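올빌(Olville) 테스트 서버 점검표: 세공 기술과 룬 장착판
점검일 3/26/19
점검: Suqin Fan, Seidu Baidoo
의견 기재: Hanneke Jacobs

Skison의 세공 기술 개편분을 본 서버에 반영하기 전에 확인하는 항목이다. 기술 습득 조건은 별도 문서에서 다룬다.
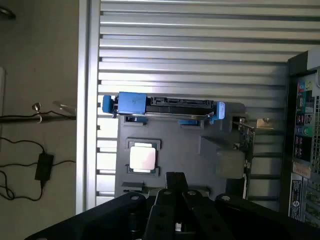
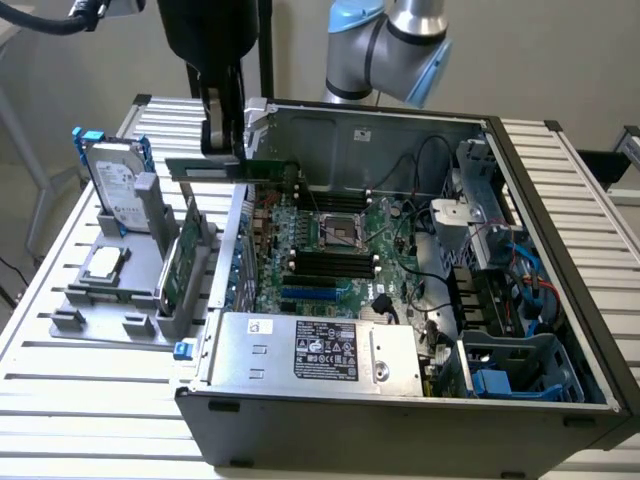
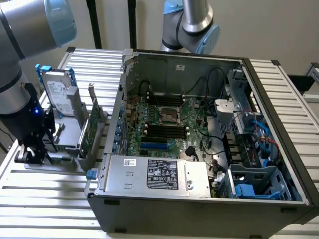
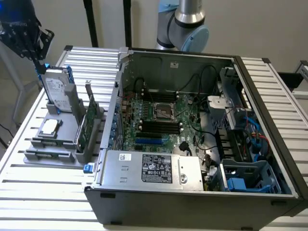 내부가 열린 데스크톱 컴퓨터

개편 후 룬 장착판은 무기 창에서 분리되어 독립된 창으로 열린다. 칸은 위아래 두 줄로 나뉘며 윗줄은 공격 룬, 아랫줄은 보조 룬 전용이다. 네 번째 사진의 메인보드에서 아랫줄 메모리 슬롯이 모두 비어 있는 것처럼, 장착판도 아랫줄 전체가 빈 상태로 저장될 수 있어야 한다. 이전 빌드에서는 보조 룬이 하나도 없으면 저장 버튼이 비활성화되었다. 점검은 새로 만든 캐릭터와 기존 캐릭터에서 각각 실시하고, 결과가 다르면 불합격으로 기록한다.

가. 장착과 해제

1. 보조 룬 없이 장착판 저장
결과: 합격
의견: 재접속 후에도 빈 칸이 유지됨.

2. 공격 룬을 아랫줄에 끌어 놓기
결과: 합격
의견: 룬이 가방으로 돌아가고 경고문이 출력됨. 경고문의 글자가 창 테두리와 겹치나 기능에는 영향 없음.

3. 전투 중 룬 해제
결과: 불합격
의견: 단축키로는 차단되나 우클릭 메뉴로는 해제됨. 해제 직후 공격력 수치가 갱신되지 않고 지역을 이동해야 반영됨. 담당 Tainá Camargo.

4. 가방이 가득 찬 상태에서 룬 해제
결과: 합격
의견: 해제가 거부되고 룬은 칸에 남음. 우편함으로 보내는 기능은 이번 반영분에서 제외.

나. 세공 결과물

5. 세공 레벨 7 미만에서 Fragkou 룬 제작 시도
결과: 합격
의견: 제작 목록에 회색으로 표시됨.

6. 연속 제작 1,000회 후 재료 차감량
결과: 불합격
의견: 결과물은 전량 지급되었으나 재료는 838회분만 차감됨. 제작 창을 닫았다가 다시 연 구간에서 누락이 발생하는 것으로 보임. 창을 닫지 않은 재시험에서는 차감량이 일치함. 재료 복제로 이어질 수 있으므로 최우선 수정 대상.

7. 제작 실패 시 촉매 반환
결과: 보류
의견: 도움말에는 반환, 기술 설명에는 소멸로 적혀 있음. 기획 의도를 확인한 뒤 재점검. Prodromos Vrettos에게 문의함.

다. 거래와 보관

8. 룬이 장착된 무기를 거래 창에 등록
결과: 합격
의견: 장착된 룬의 이름과 등급이 상대방 화면에 표시됨.

9. 길드 창고 입출고 후 룬 내구도
결과: 합격
의견: 변동 없음. Arnthorpe 마을 창고와 길드 본부 창고에서 동일.

10. 귀속 룬이 장착된 무기의 경매 등록
결과: 불합격
의견: 등록은 차단되나 등록 수수료가 차감됨. 취소 후에도 환급되지 않음.

재점검 조건
불합격 항목은 수정 빌드 배포 후 같은 캐릭터로 3회 반복한다. 한 번이라도 재현되면 불합격을 유지한다. 6번 항목은 제작 창을 닫는 시점을 바꾸어 시험하고 서버 기록을 첨부할 것. 보류 항목은 답변을 받은 날 결과란을 갱신한다.

추가 의견(Hanneke Jacobs)
10번은 개편 이전부터 있던 문제다. 7월 반영분의 경매 수정에 포함되어 있으므로 세공 개편의 반영 여부와 분리해서 판단해도 된다. 3번과 6번은 수정 전까지 본 서버 반영 불가.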